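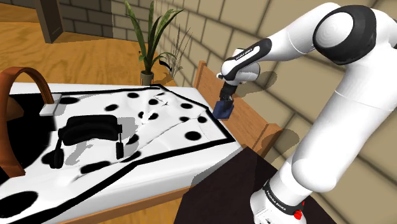 How do I book a room at Folinlow?
Fill in the form on the bookings page or ring the front desk between nine and five. We hold a room for 14 days while we wait for your deposit.

How much is the deposit?
£50 per room, whatever the length of your stay. It comes off the final bill.

What time can I arrive?
Rooms are ready from three in the afternoon. If you expect to get in after eight in the evening, ring us that day and we will give you the code for the side door.

Is breakfast included?
Yes, from half past seven until ten. Packed breakfasts can be ordered the night before at the desk.

Are towels and bed linen provided?
Both are. Towels are changed every third day. Extra blankets are in the cupboard on each landing.

Can I bring my dog?
Dogs are welcome in the ground floor rooms only. Please say so when you book, as there are only four of these.

Where do I park?
There are spaces behind the house, entered from Barajas Lane. If they are full, the public car park is 200 metres further on and is free overnight.

How do I get there by bus?
The 313 stops at the end of the lane. The last one back from town leaves at twenty to eleven.

Can I cancel?
You get the full deposit back if you cancel a week or more before you are due. After that we keep it, but you can move your stay once to another date before the end of September.

Who do I contact about group bookings?
Ketsara Klinhom looks after groups of eight or more. Ask for her at the front desk.

Page last updated 2024-07-24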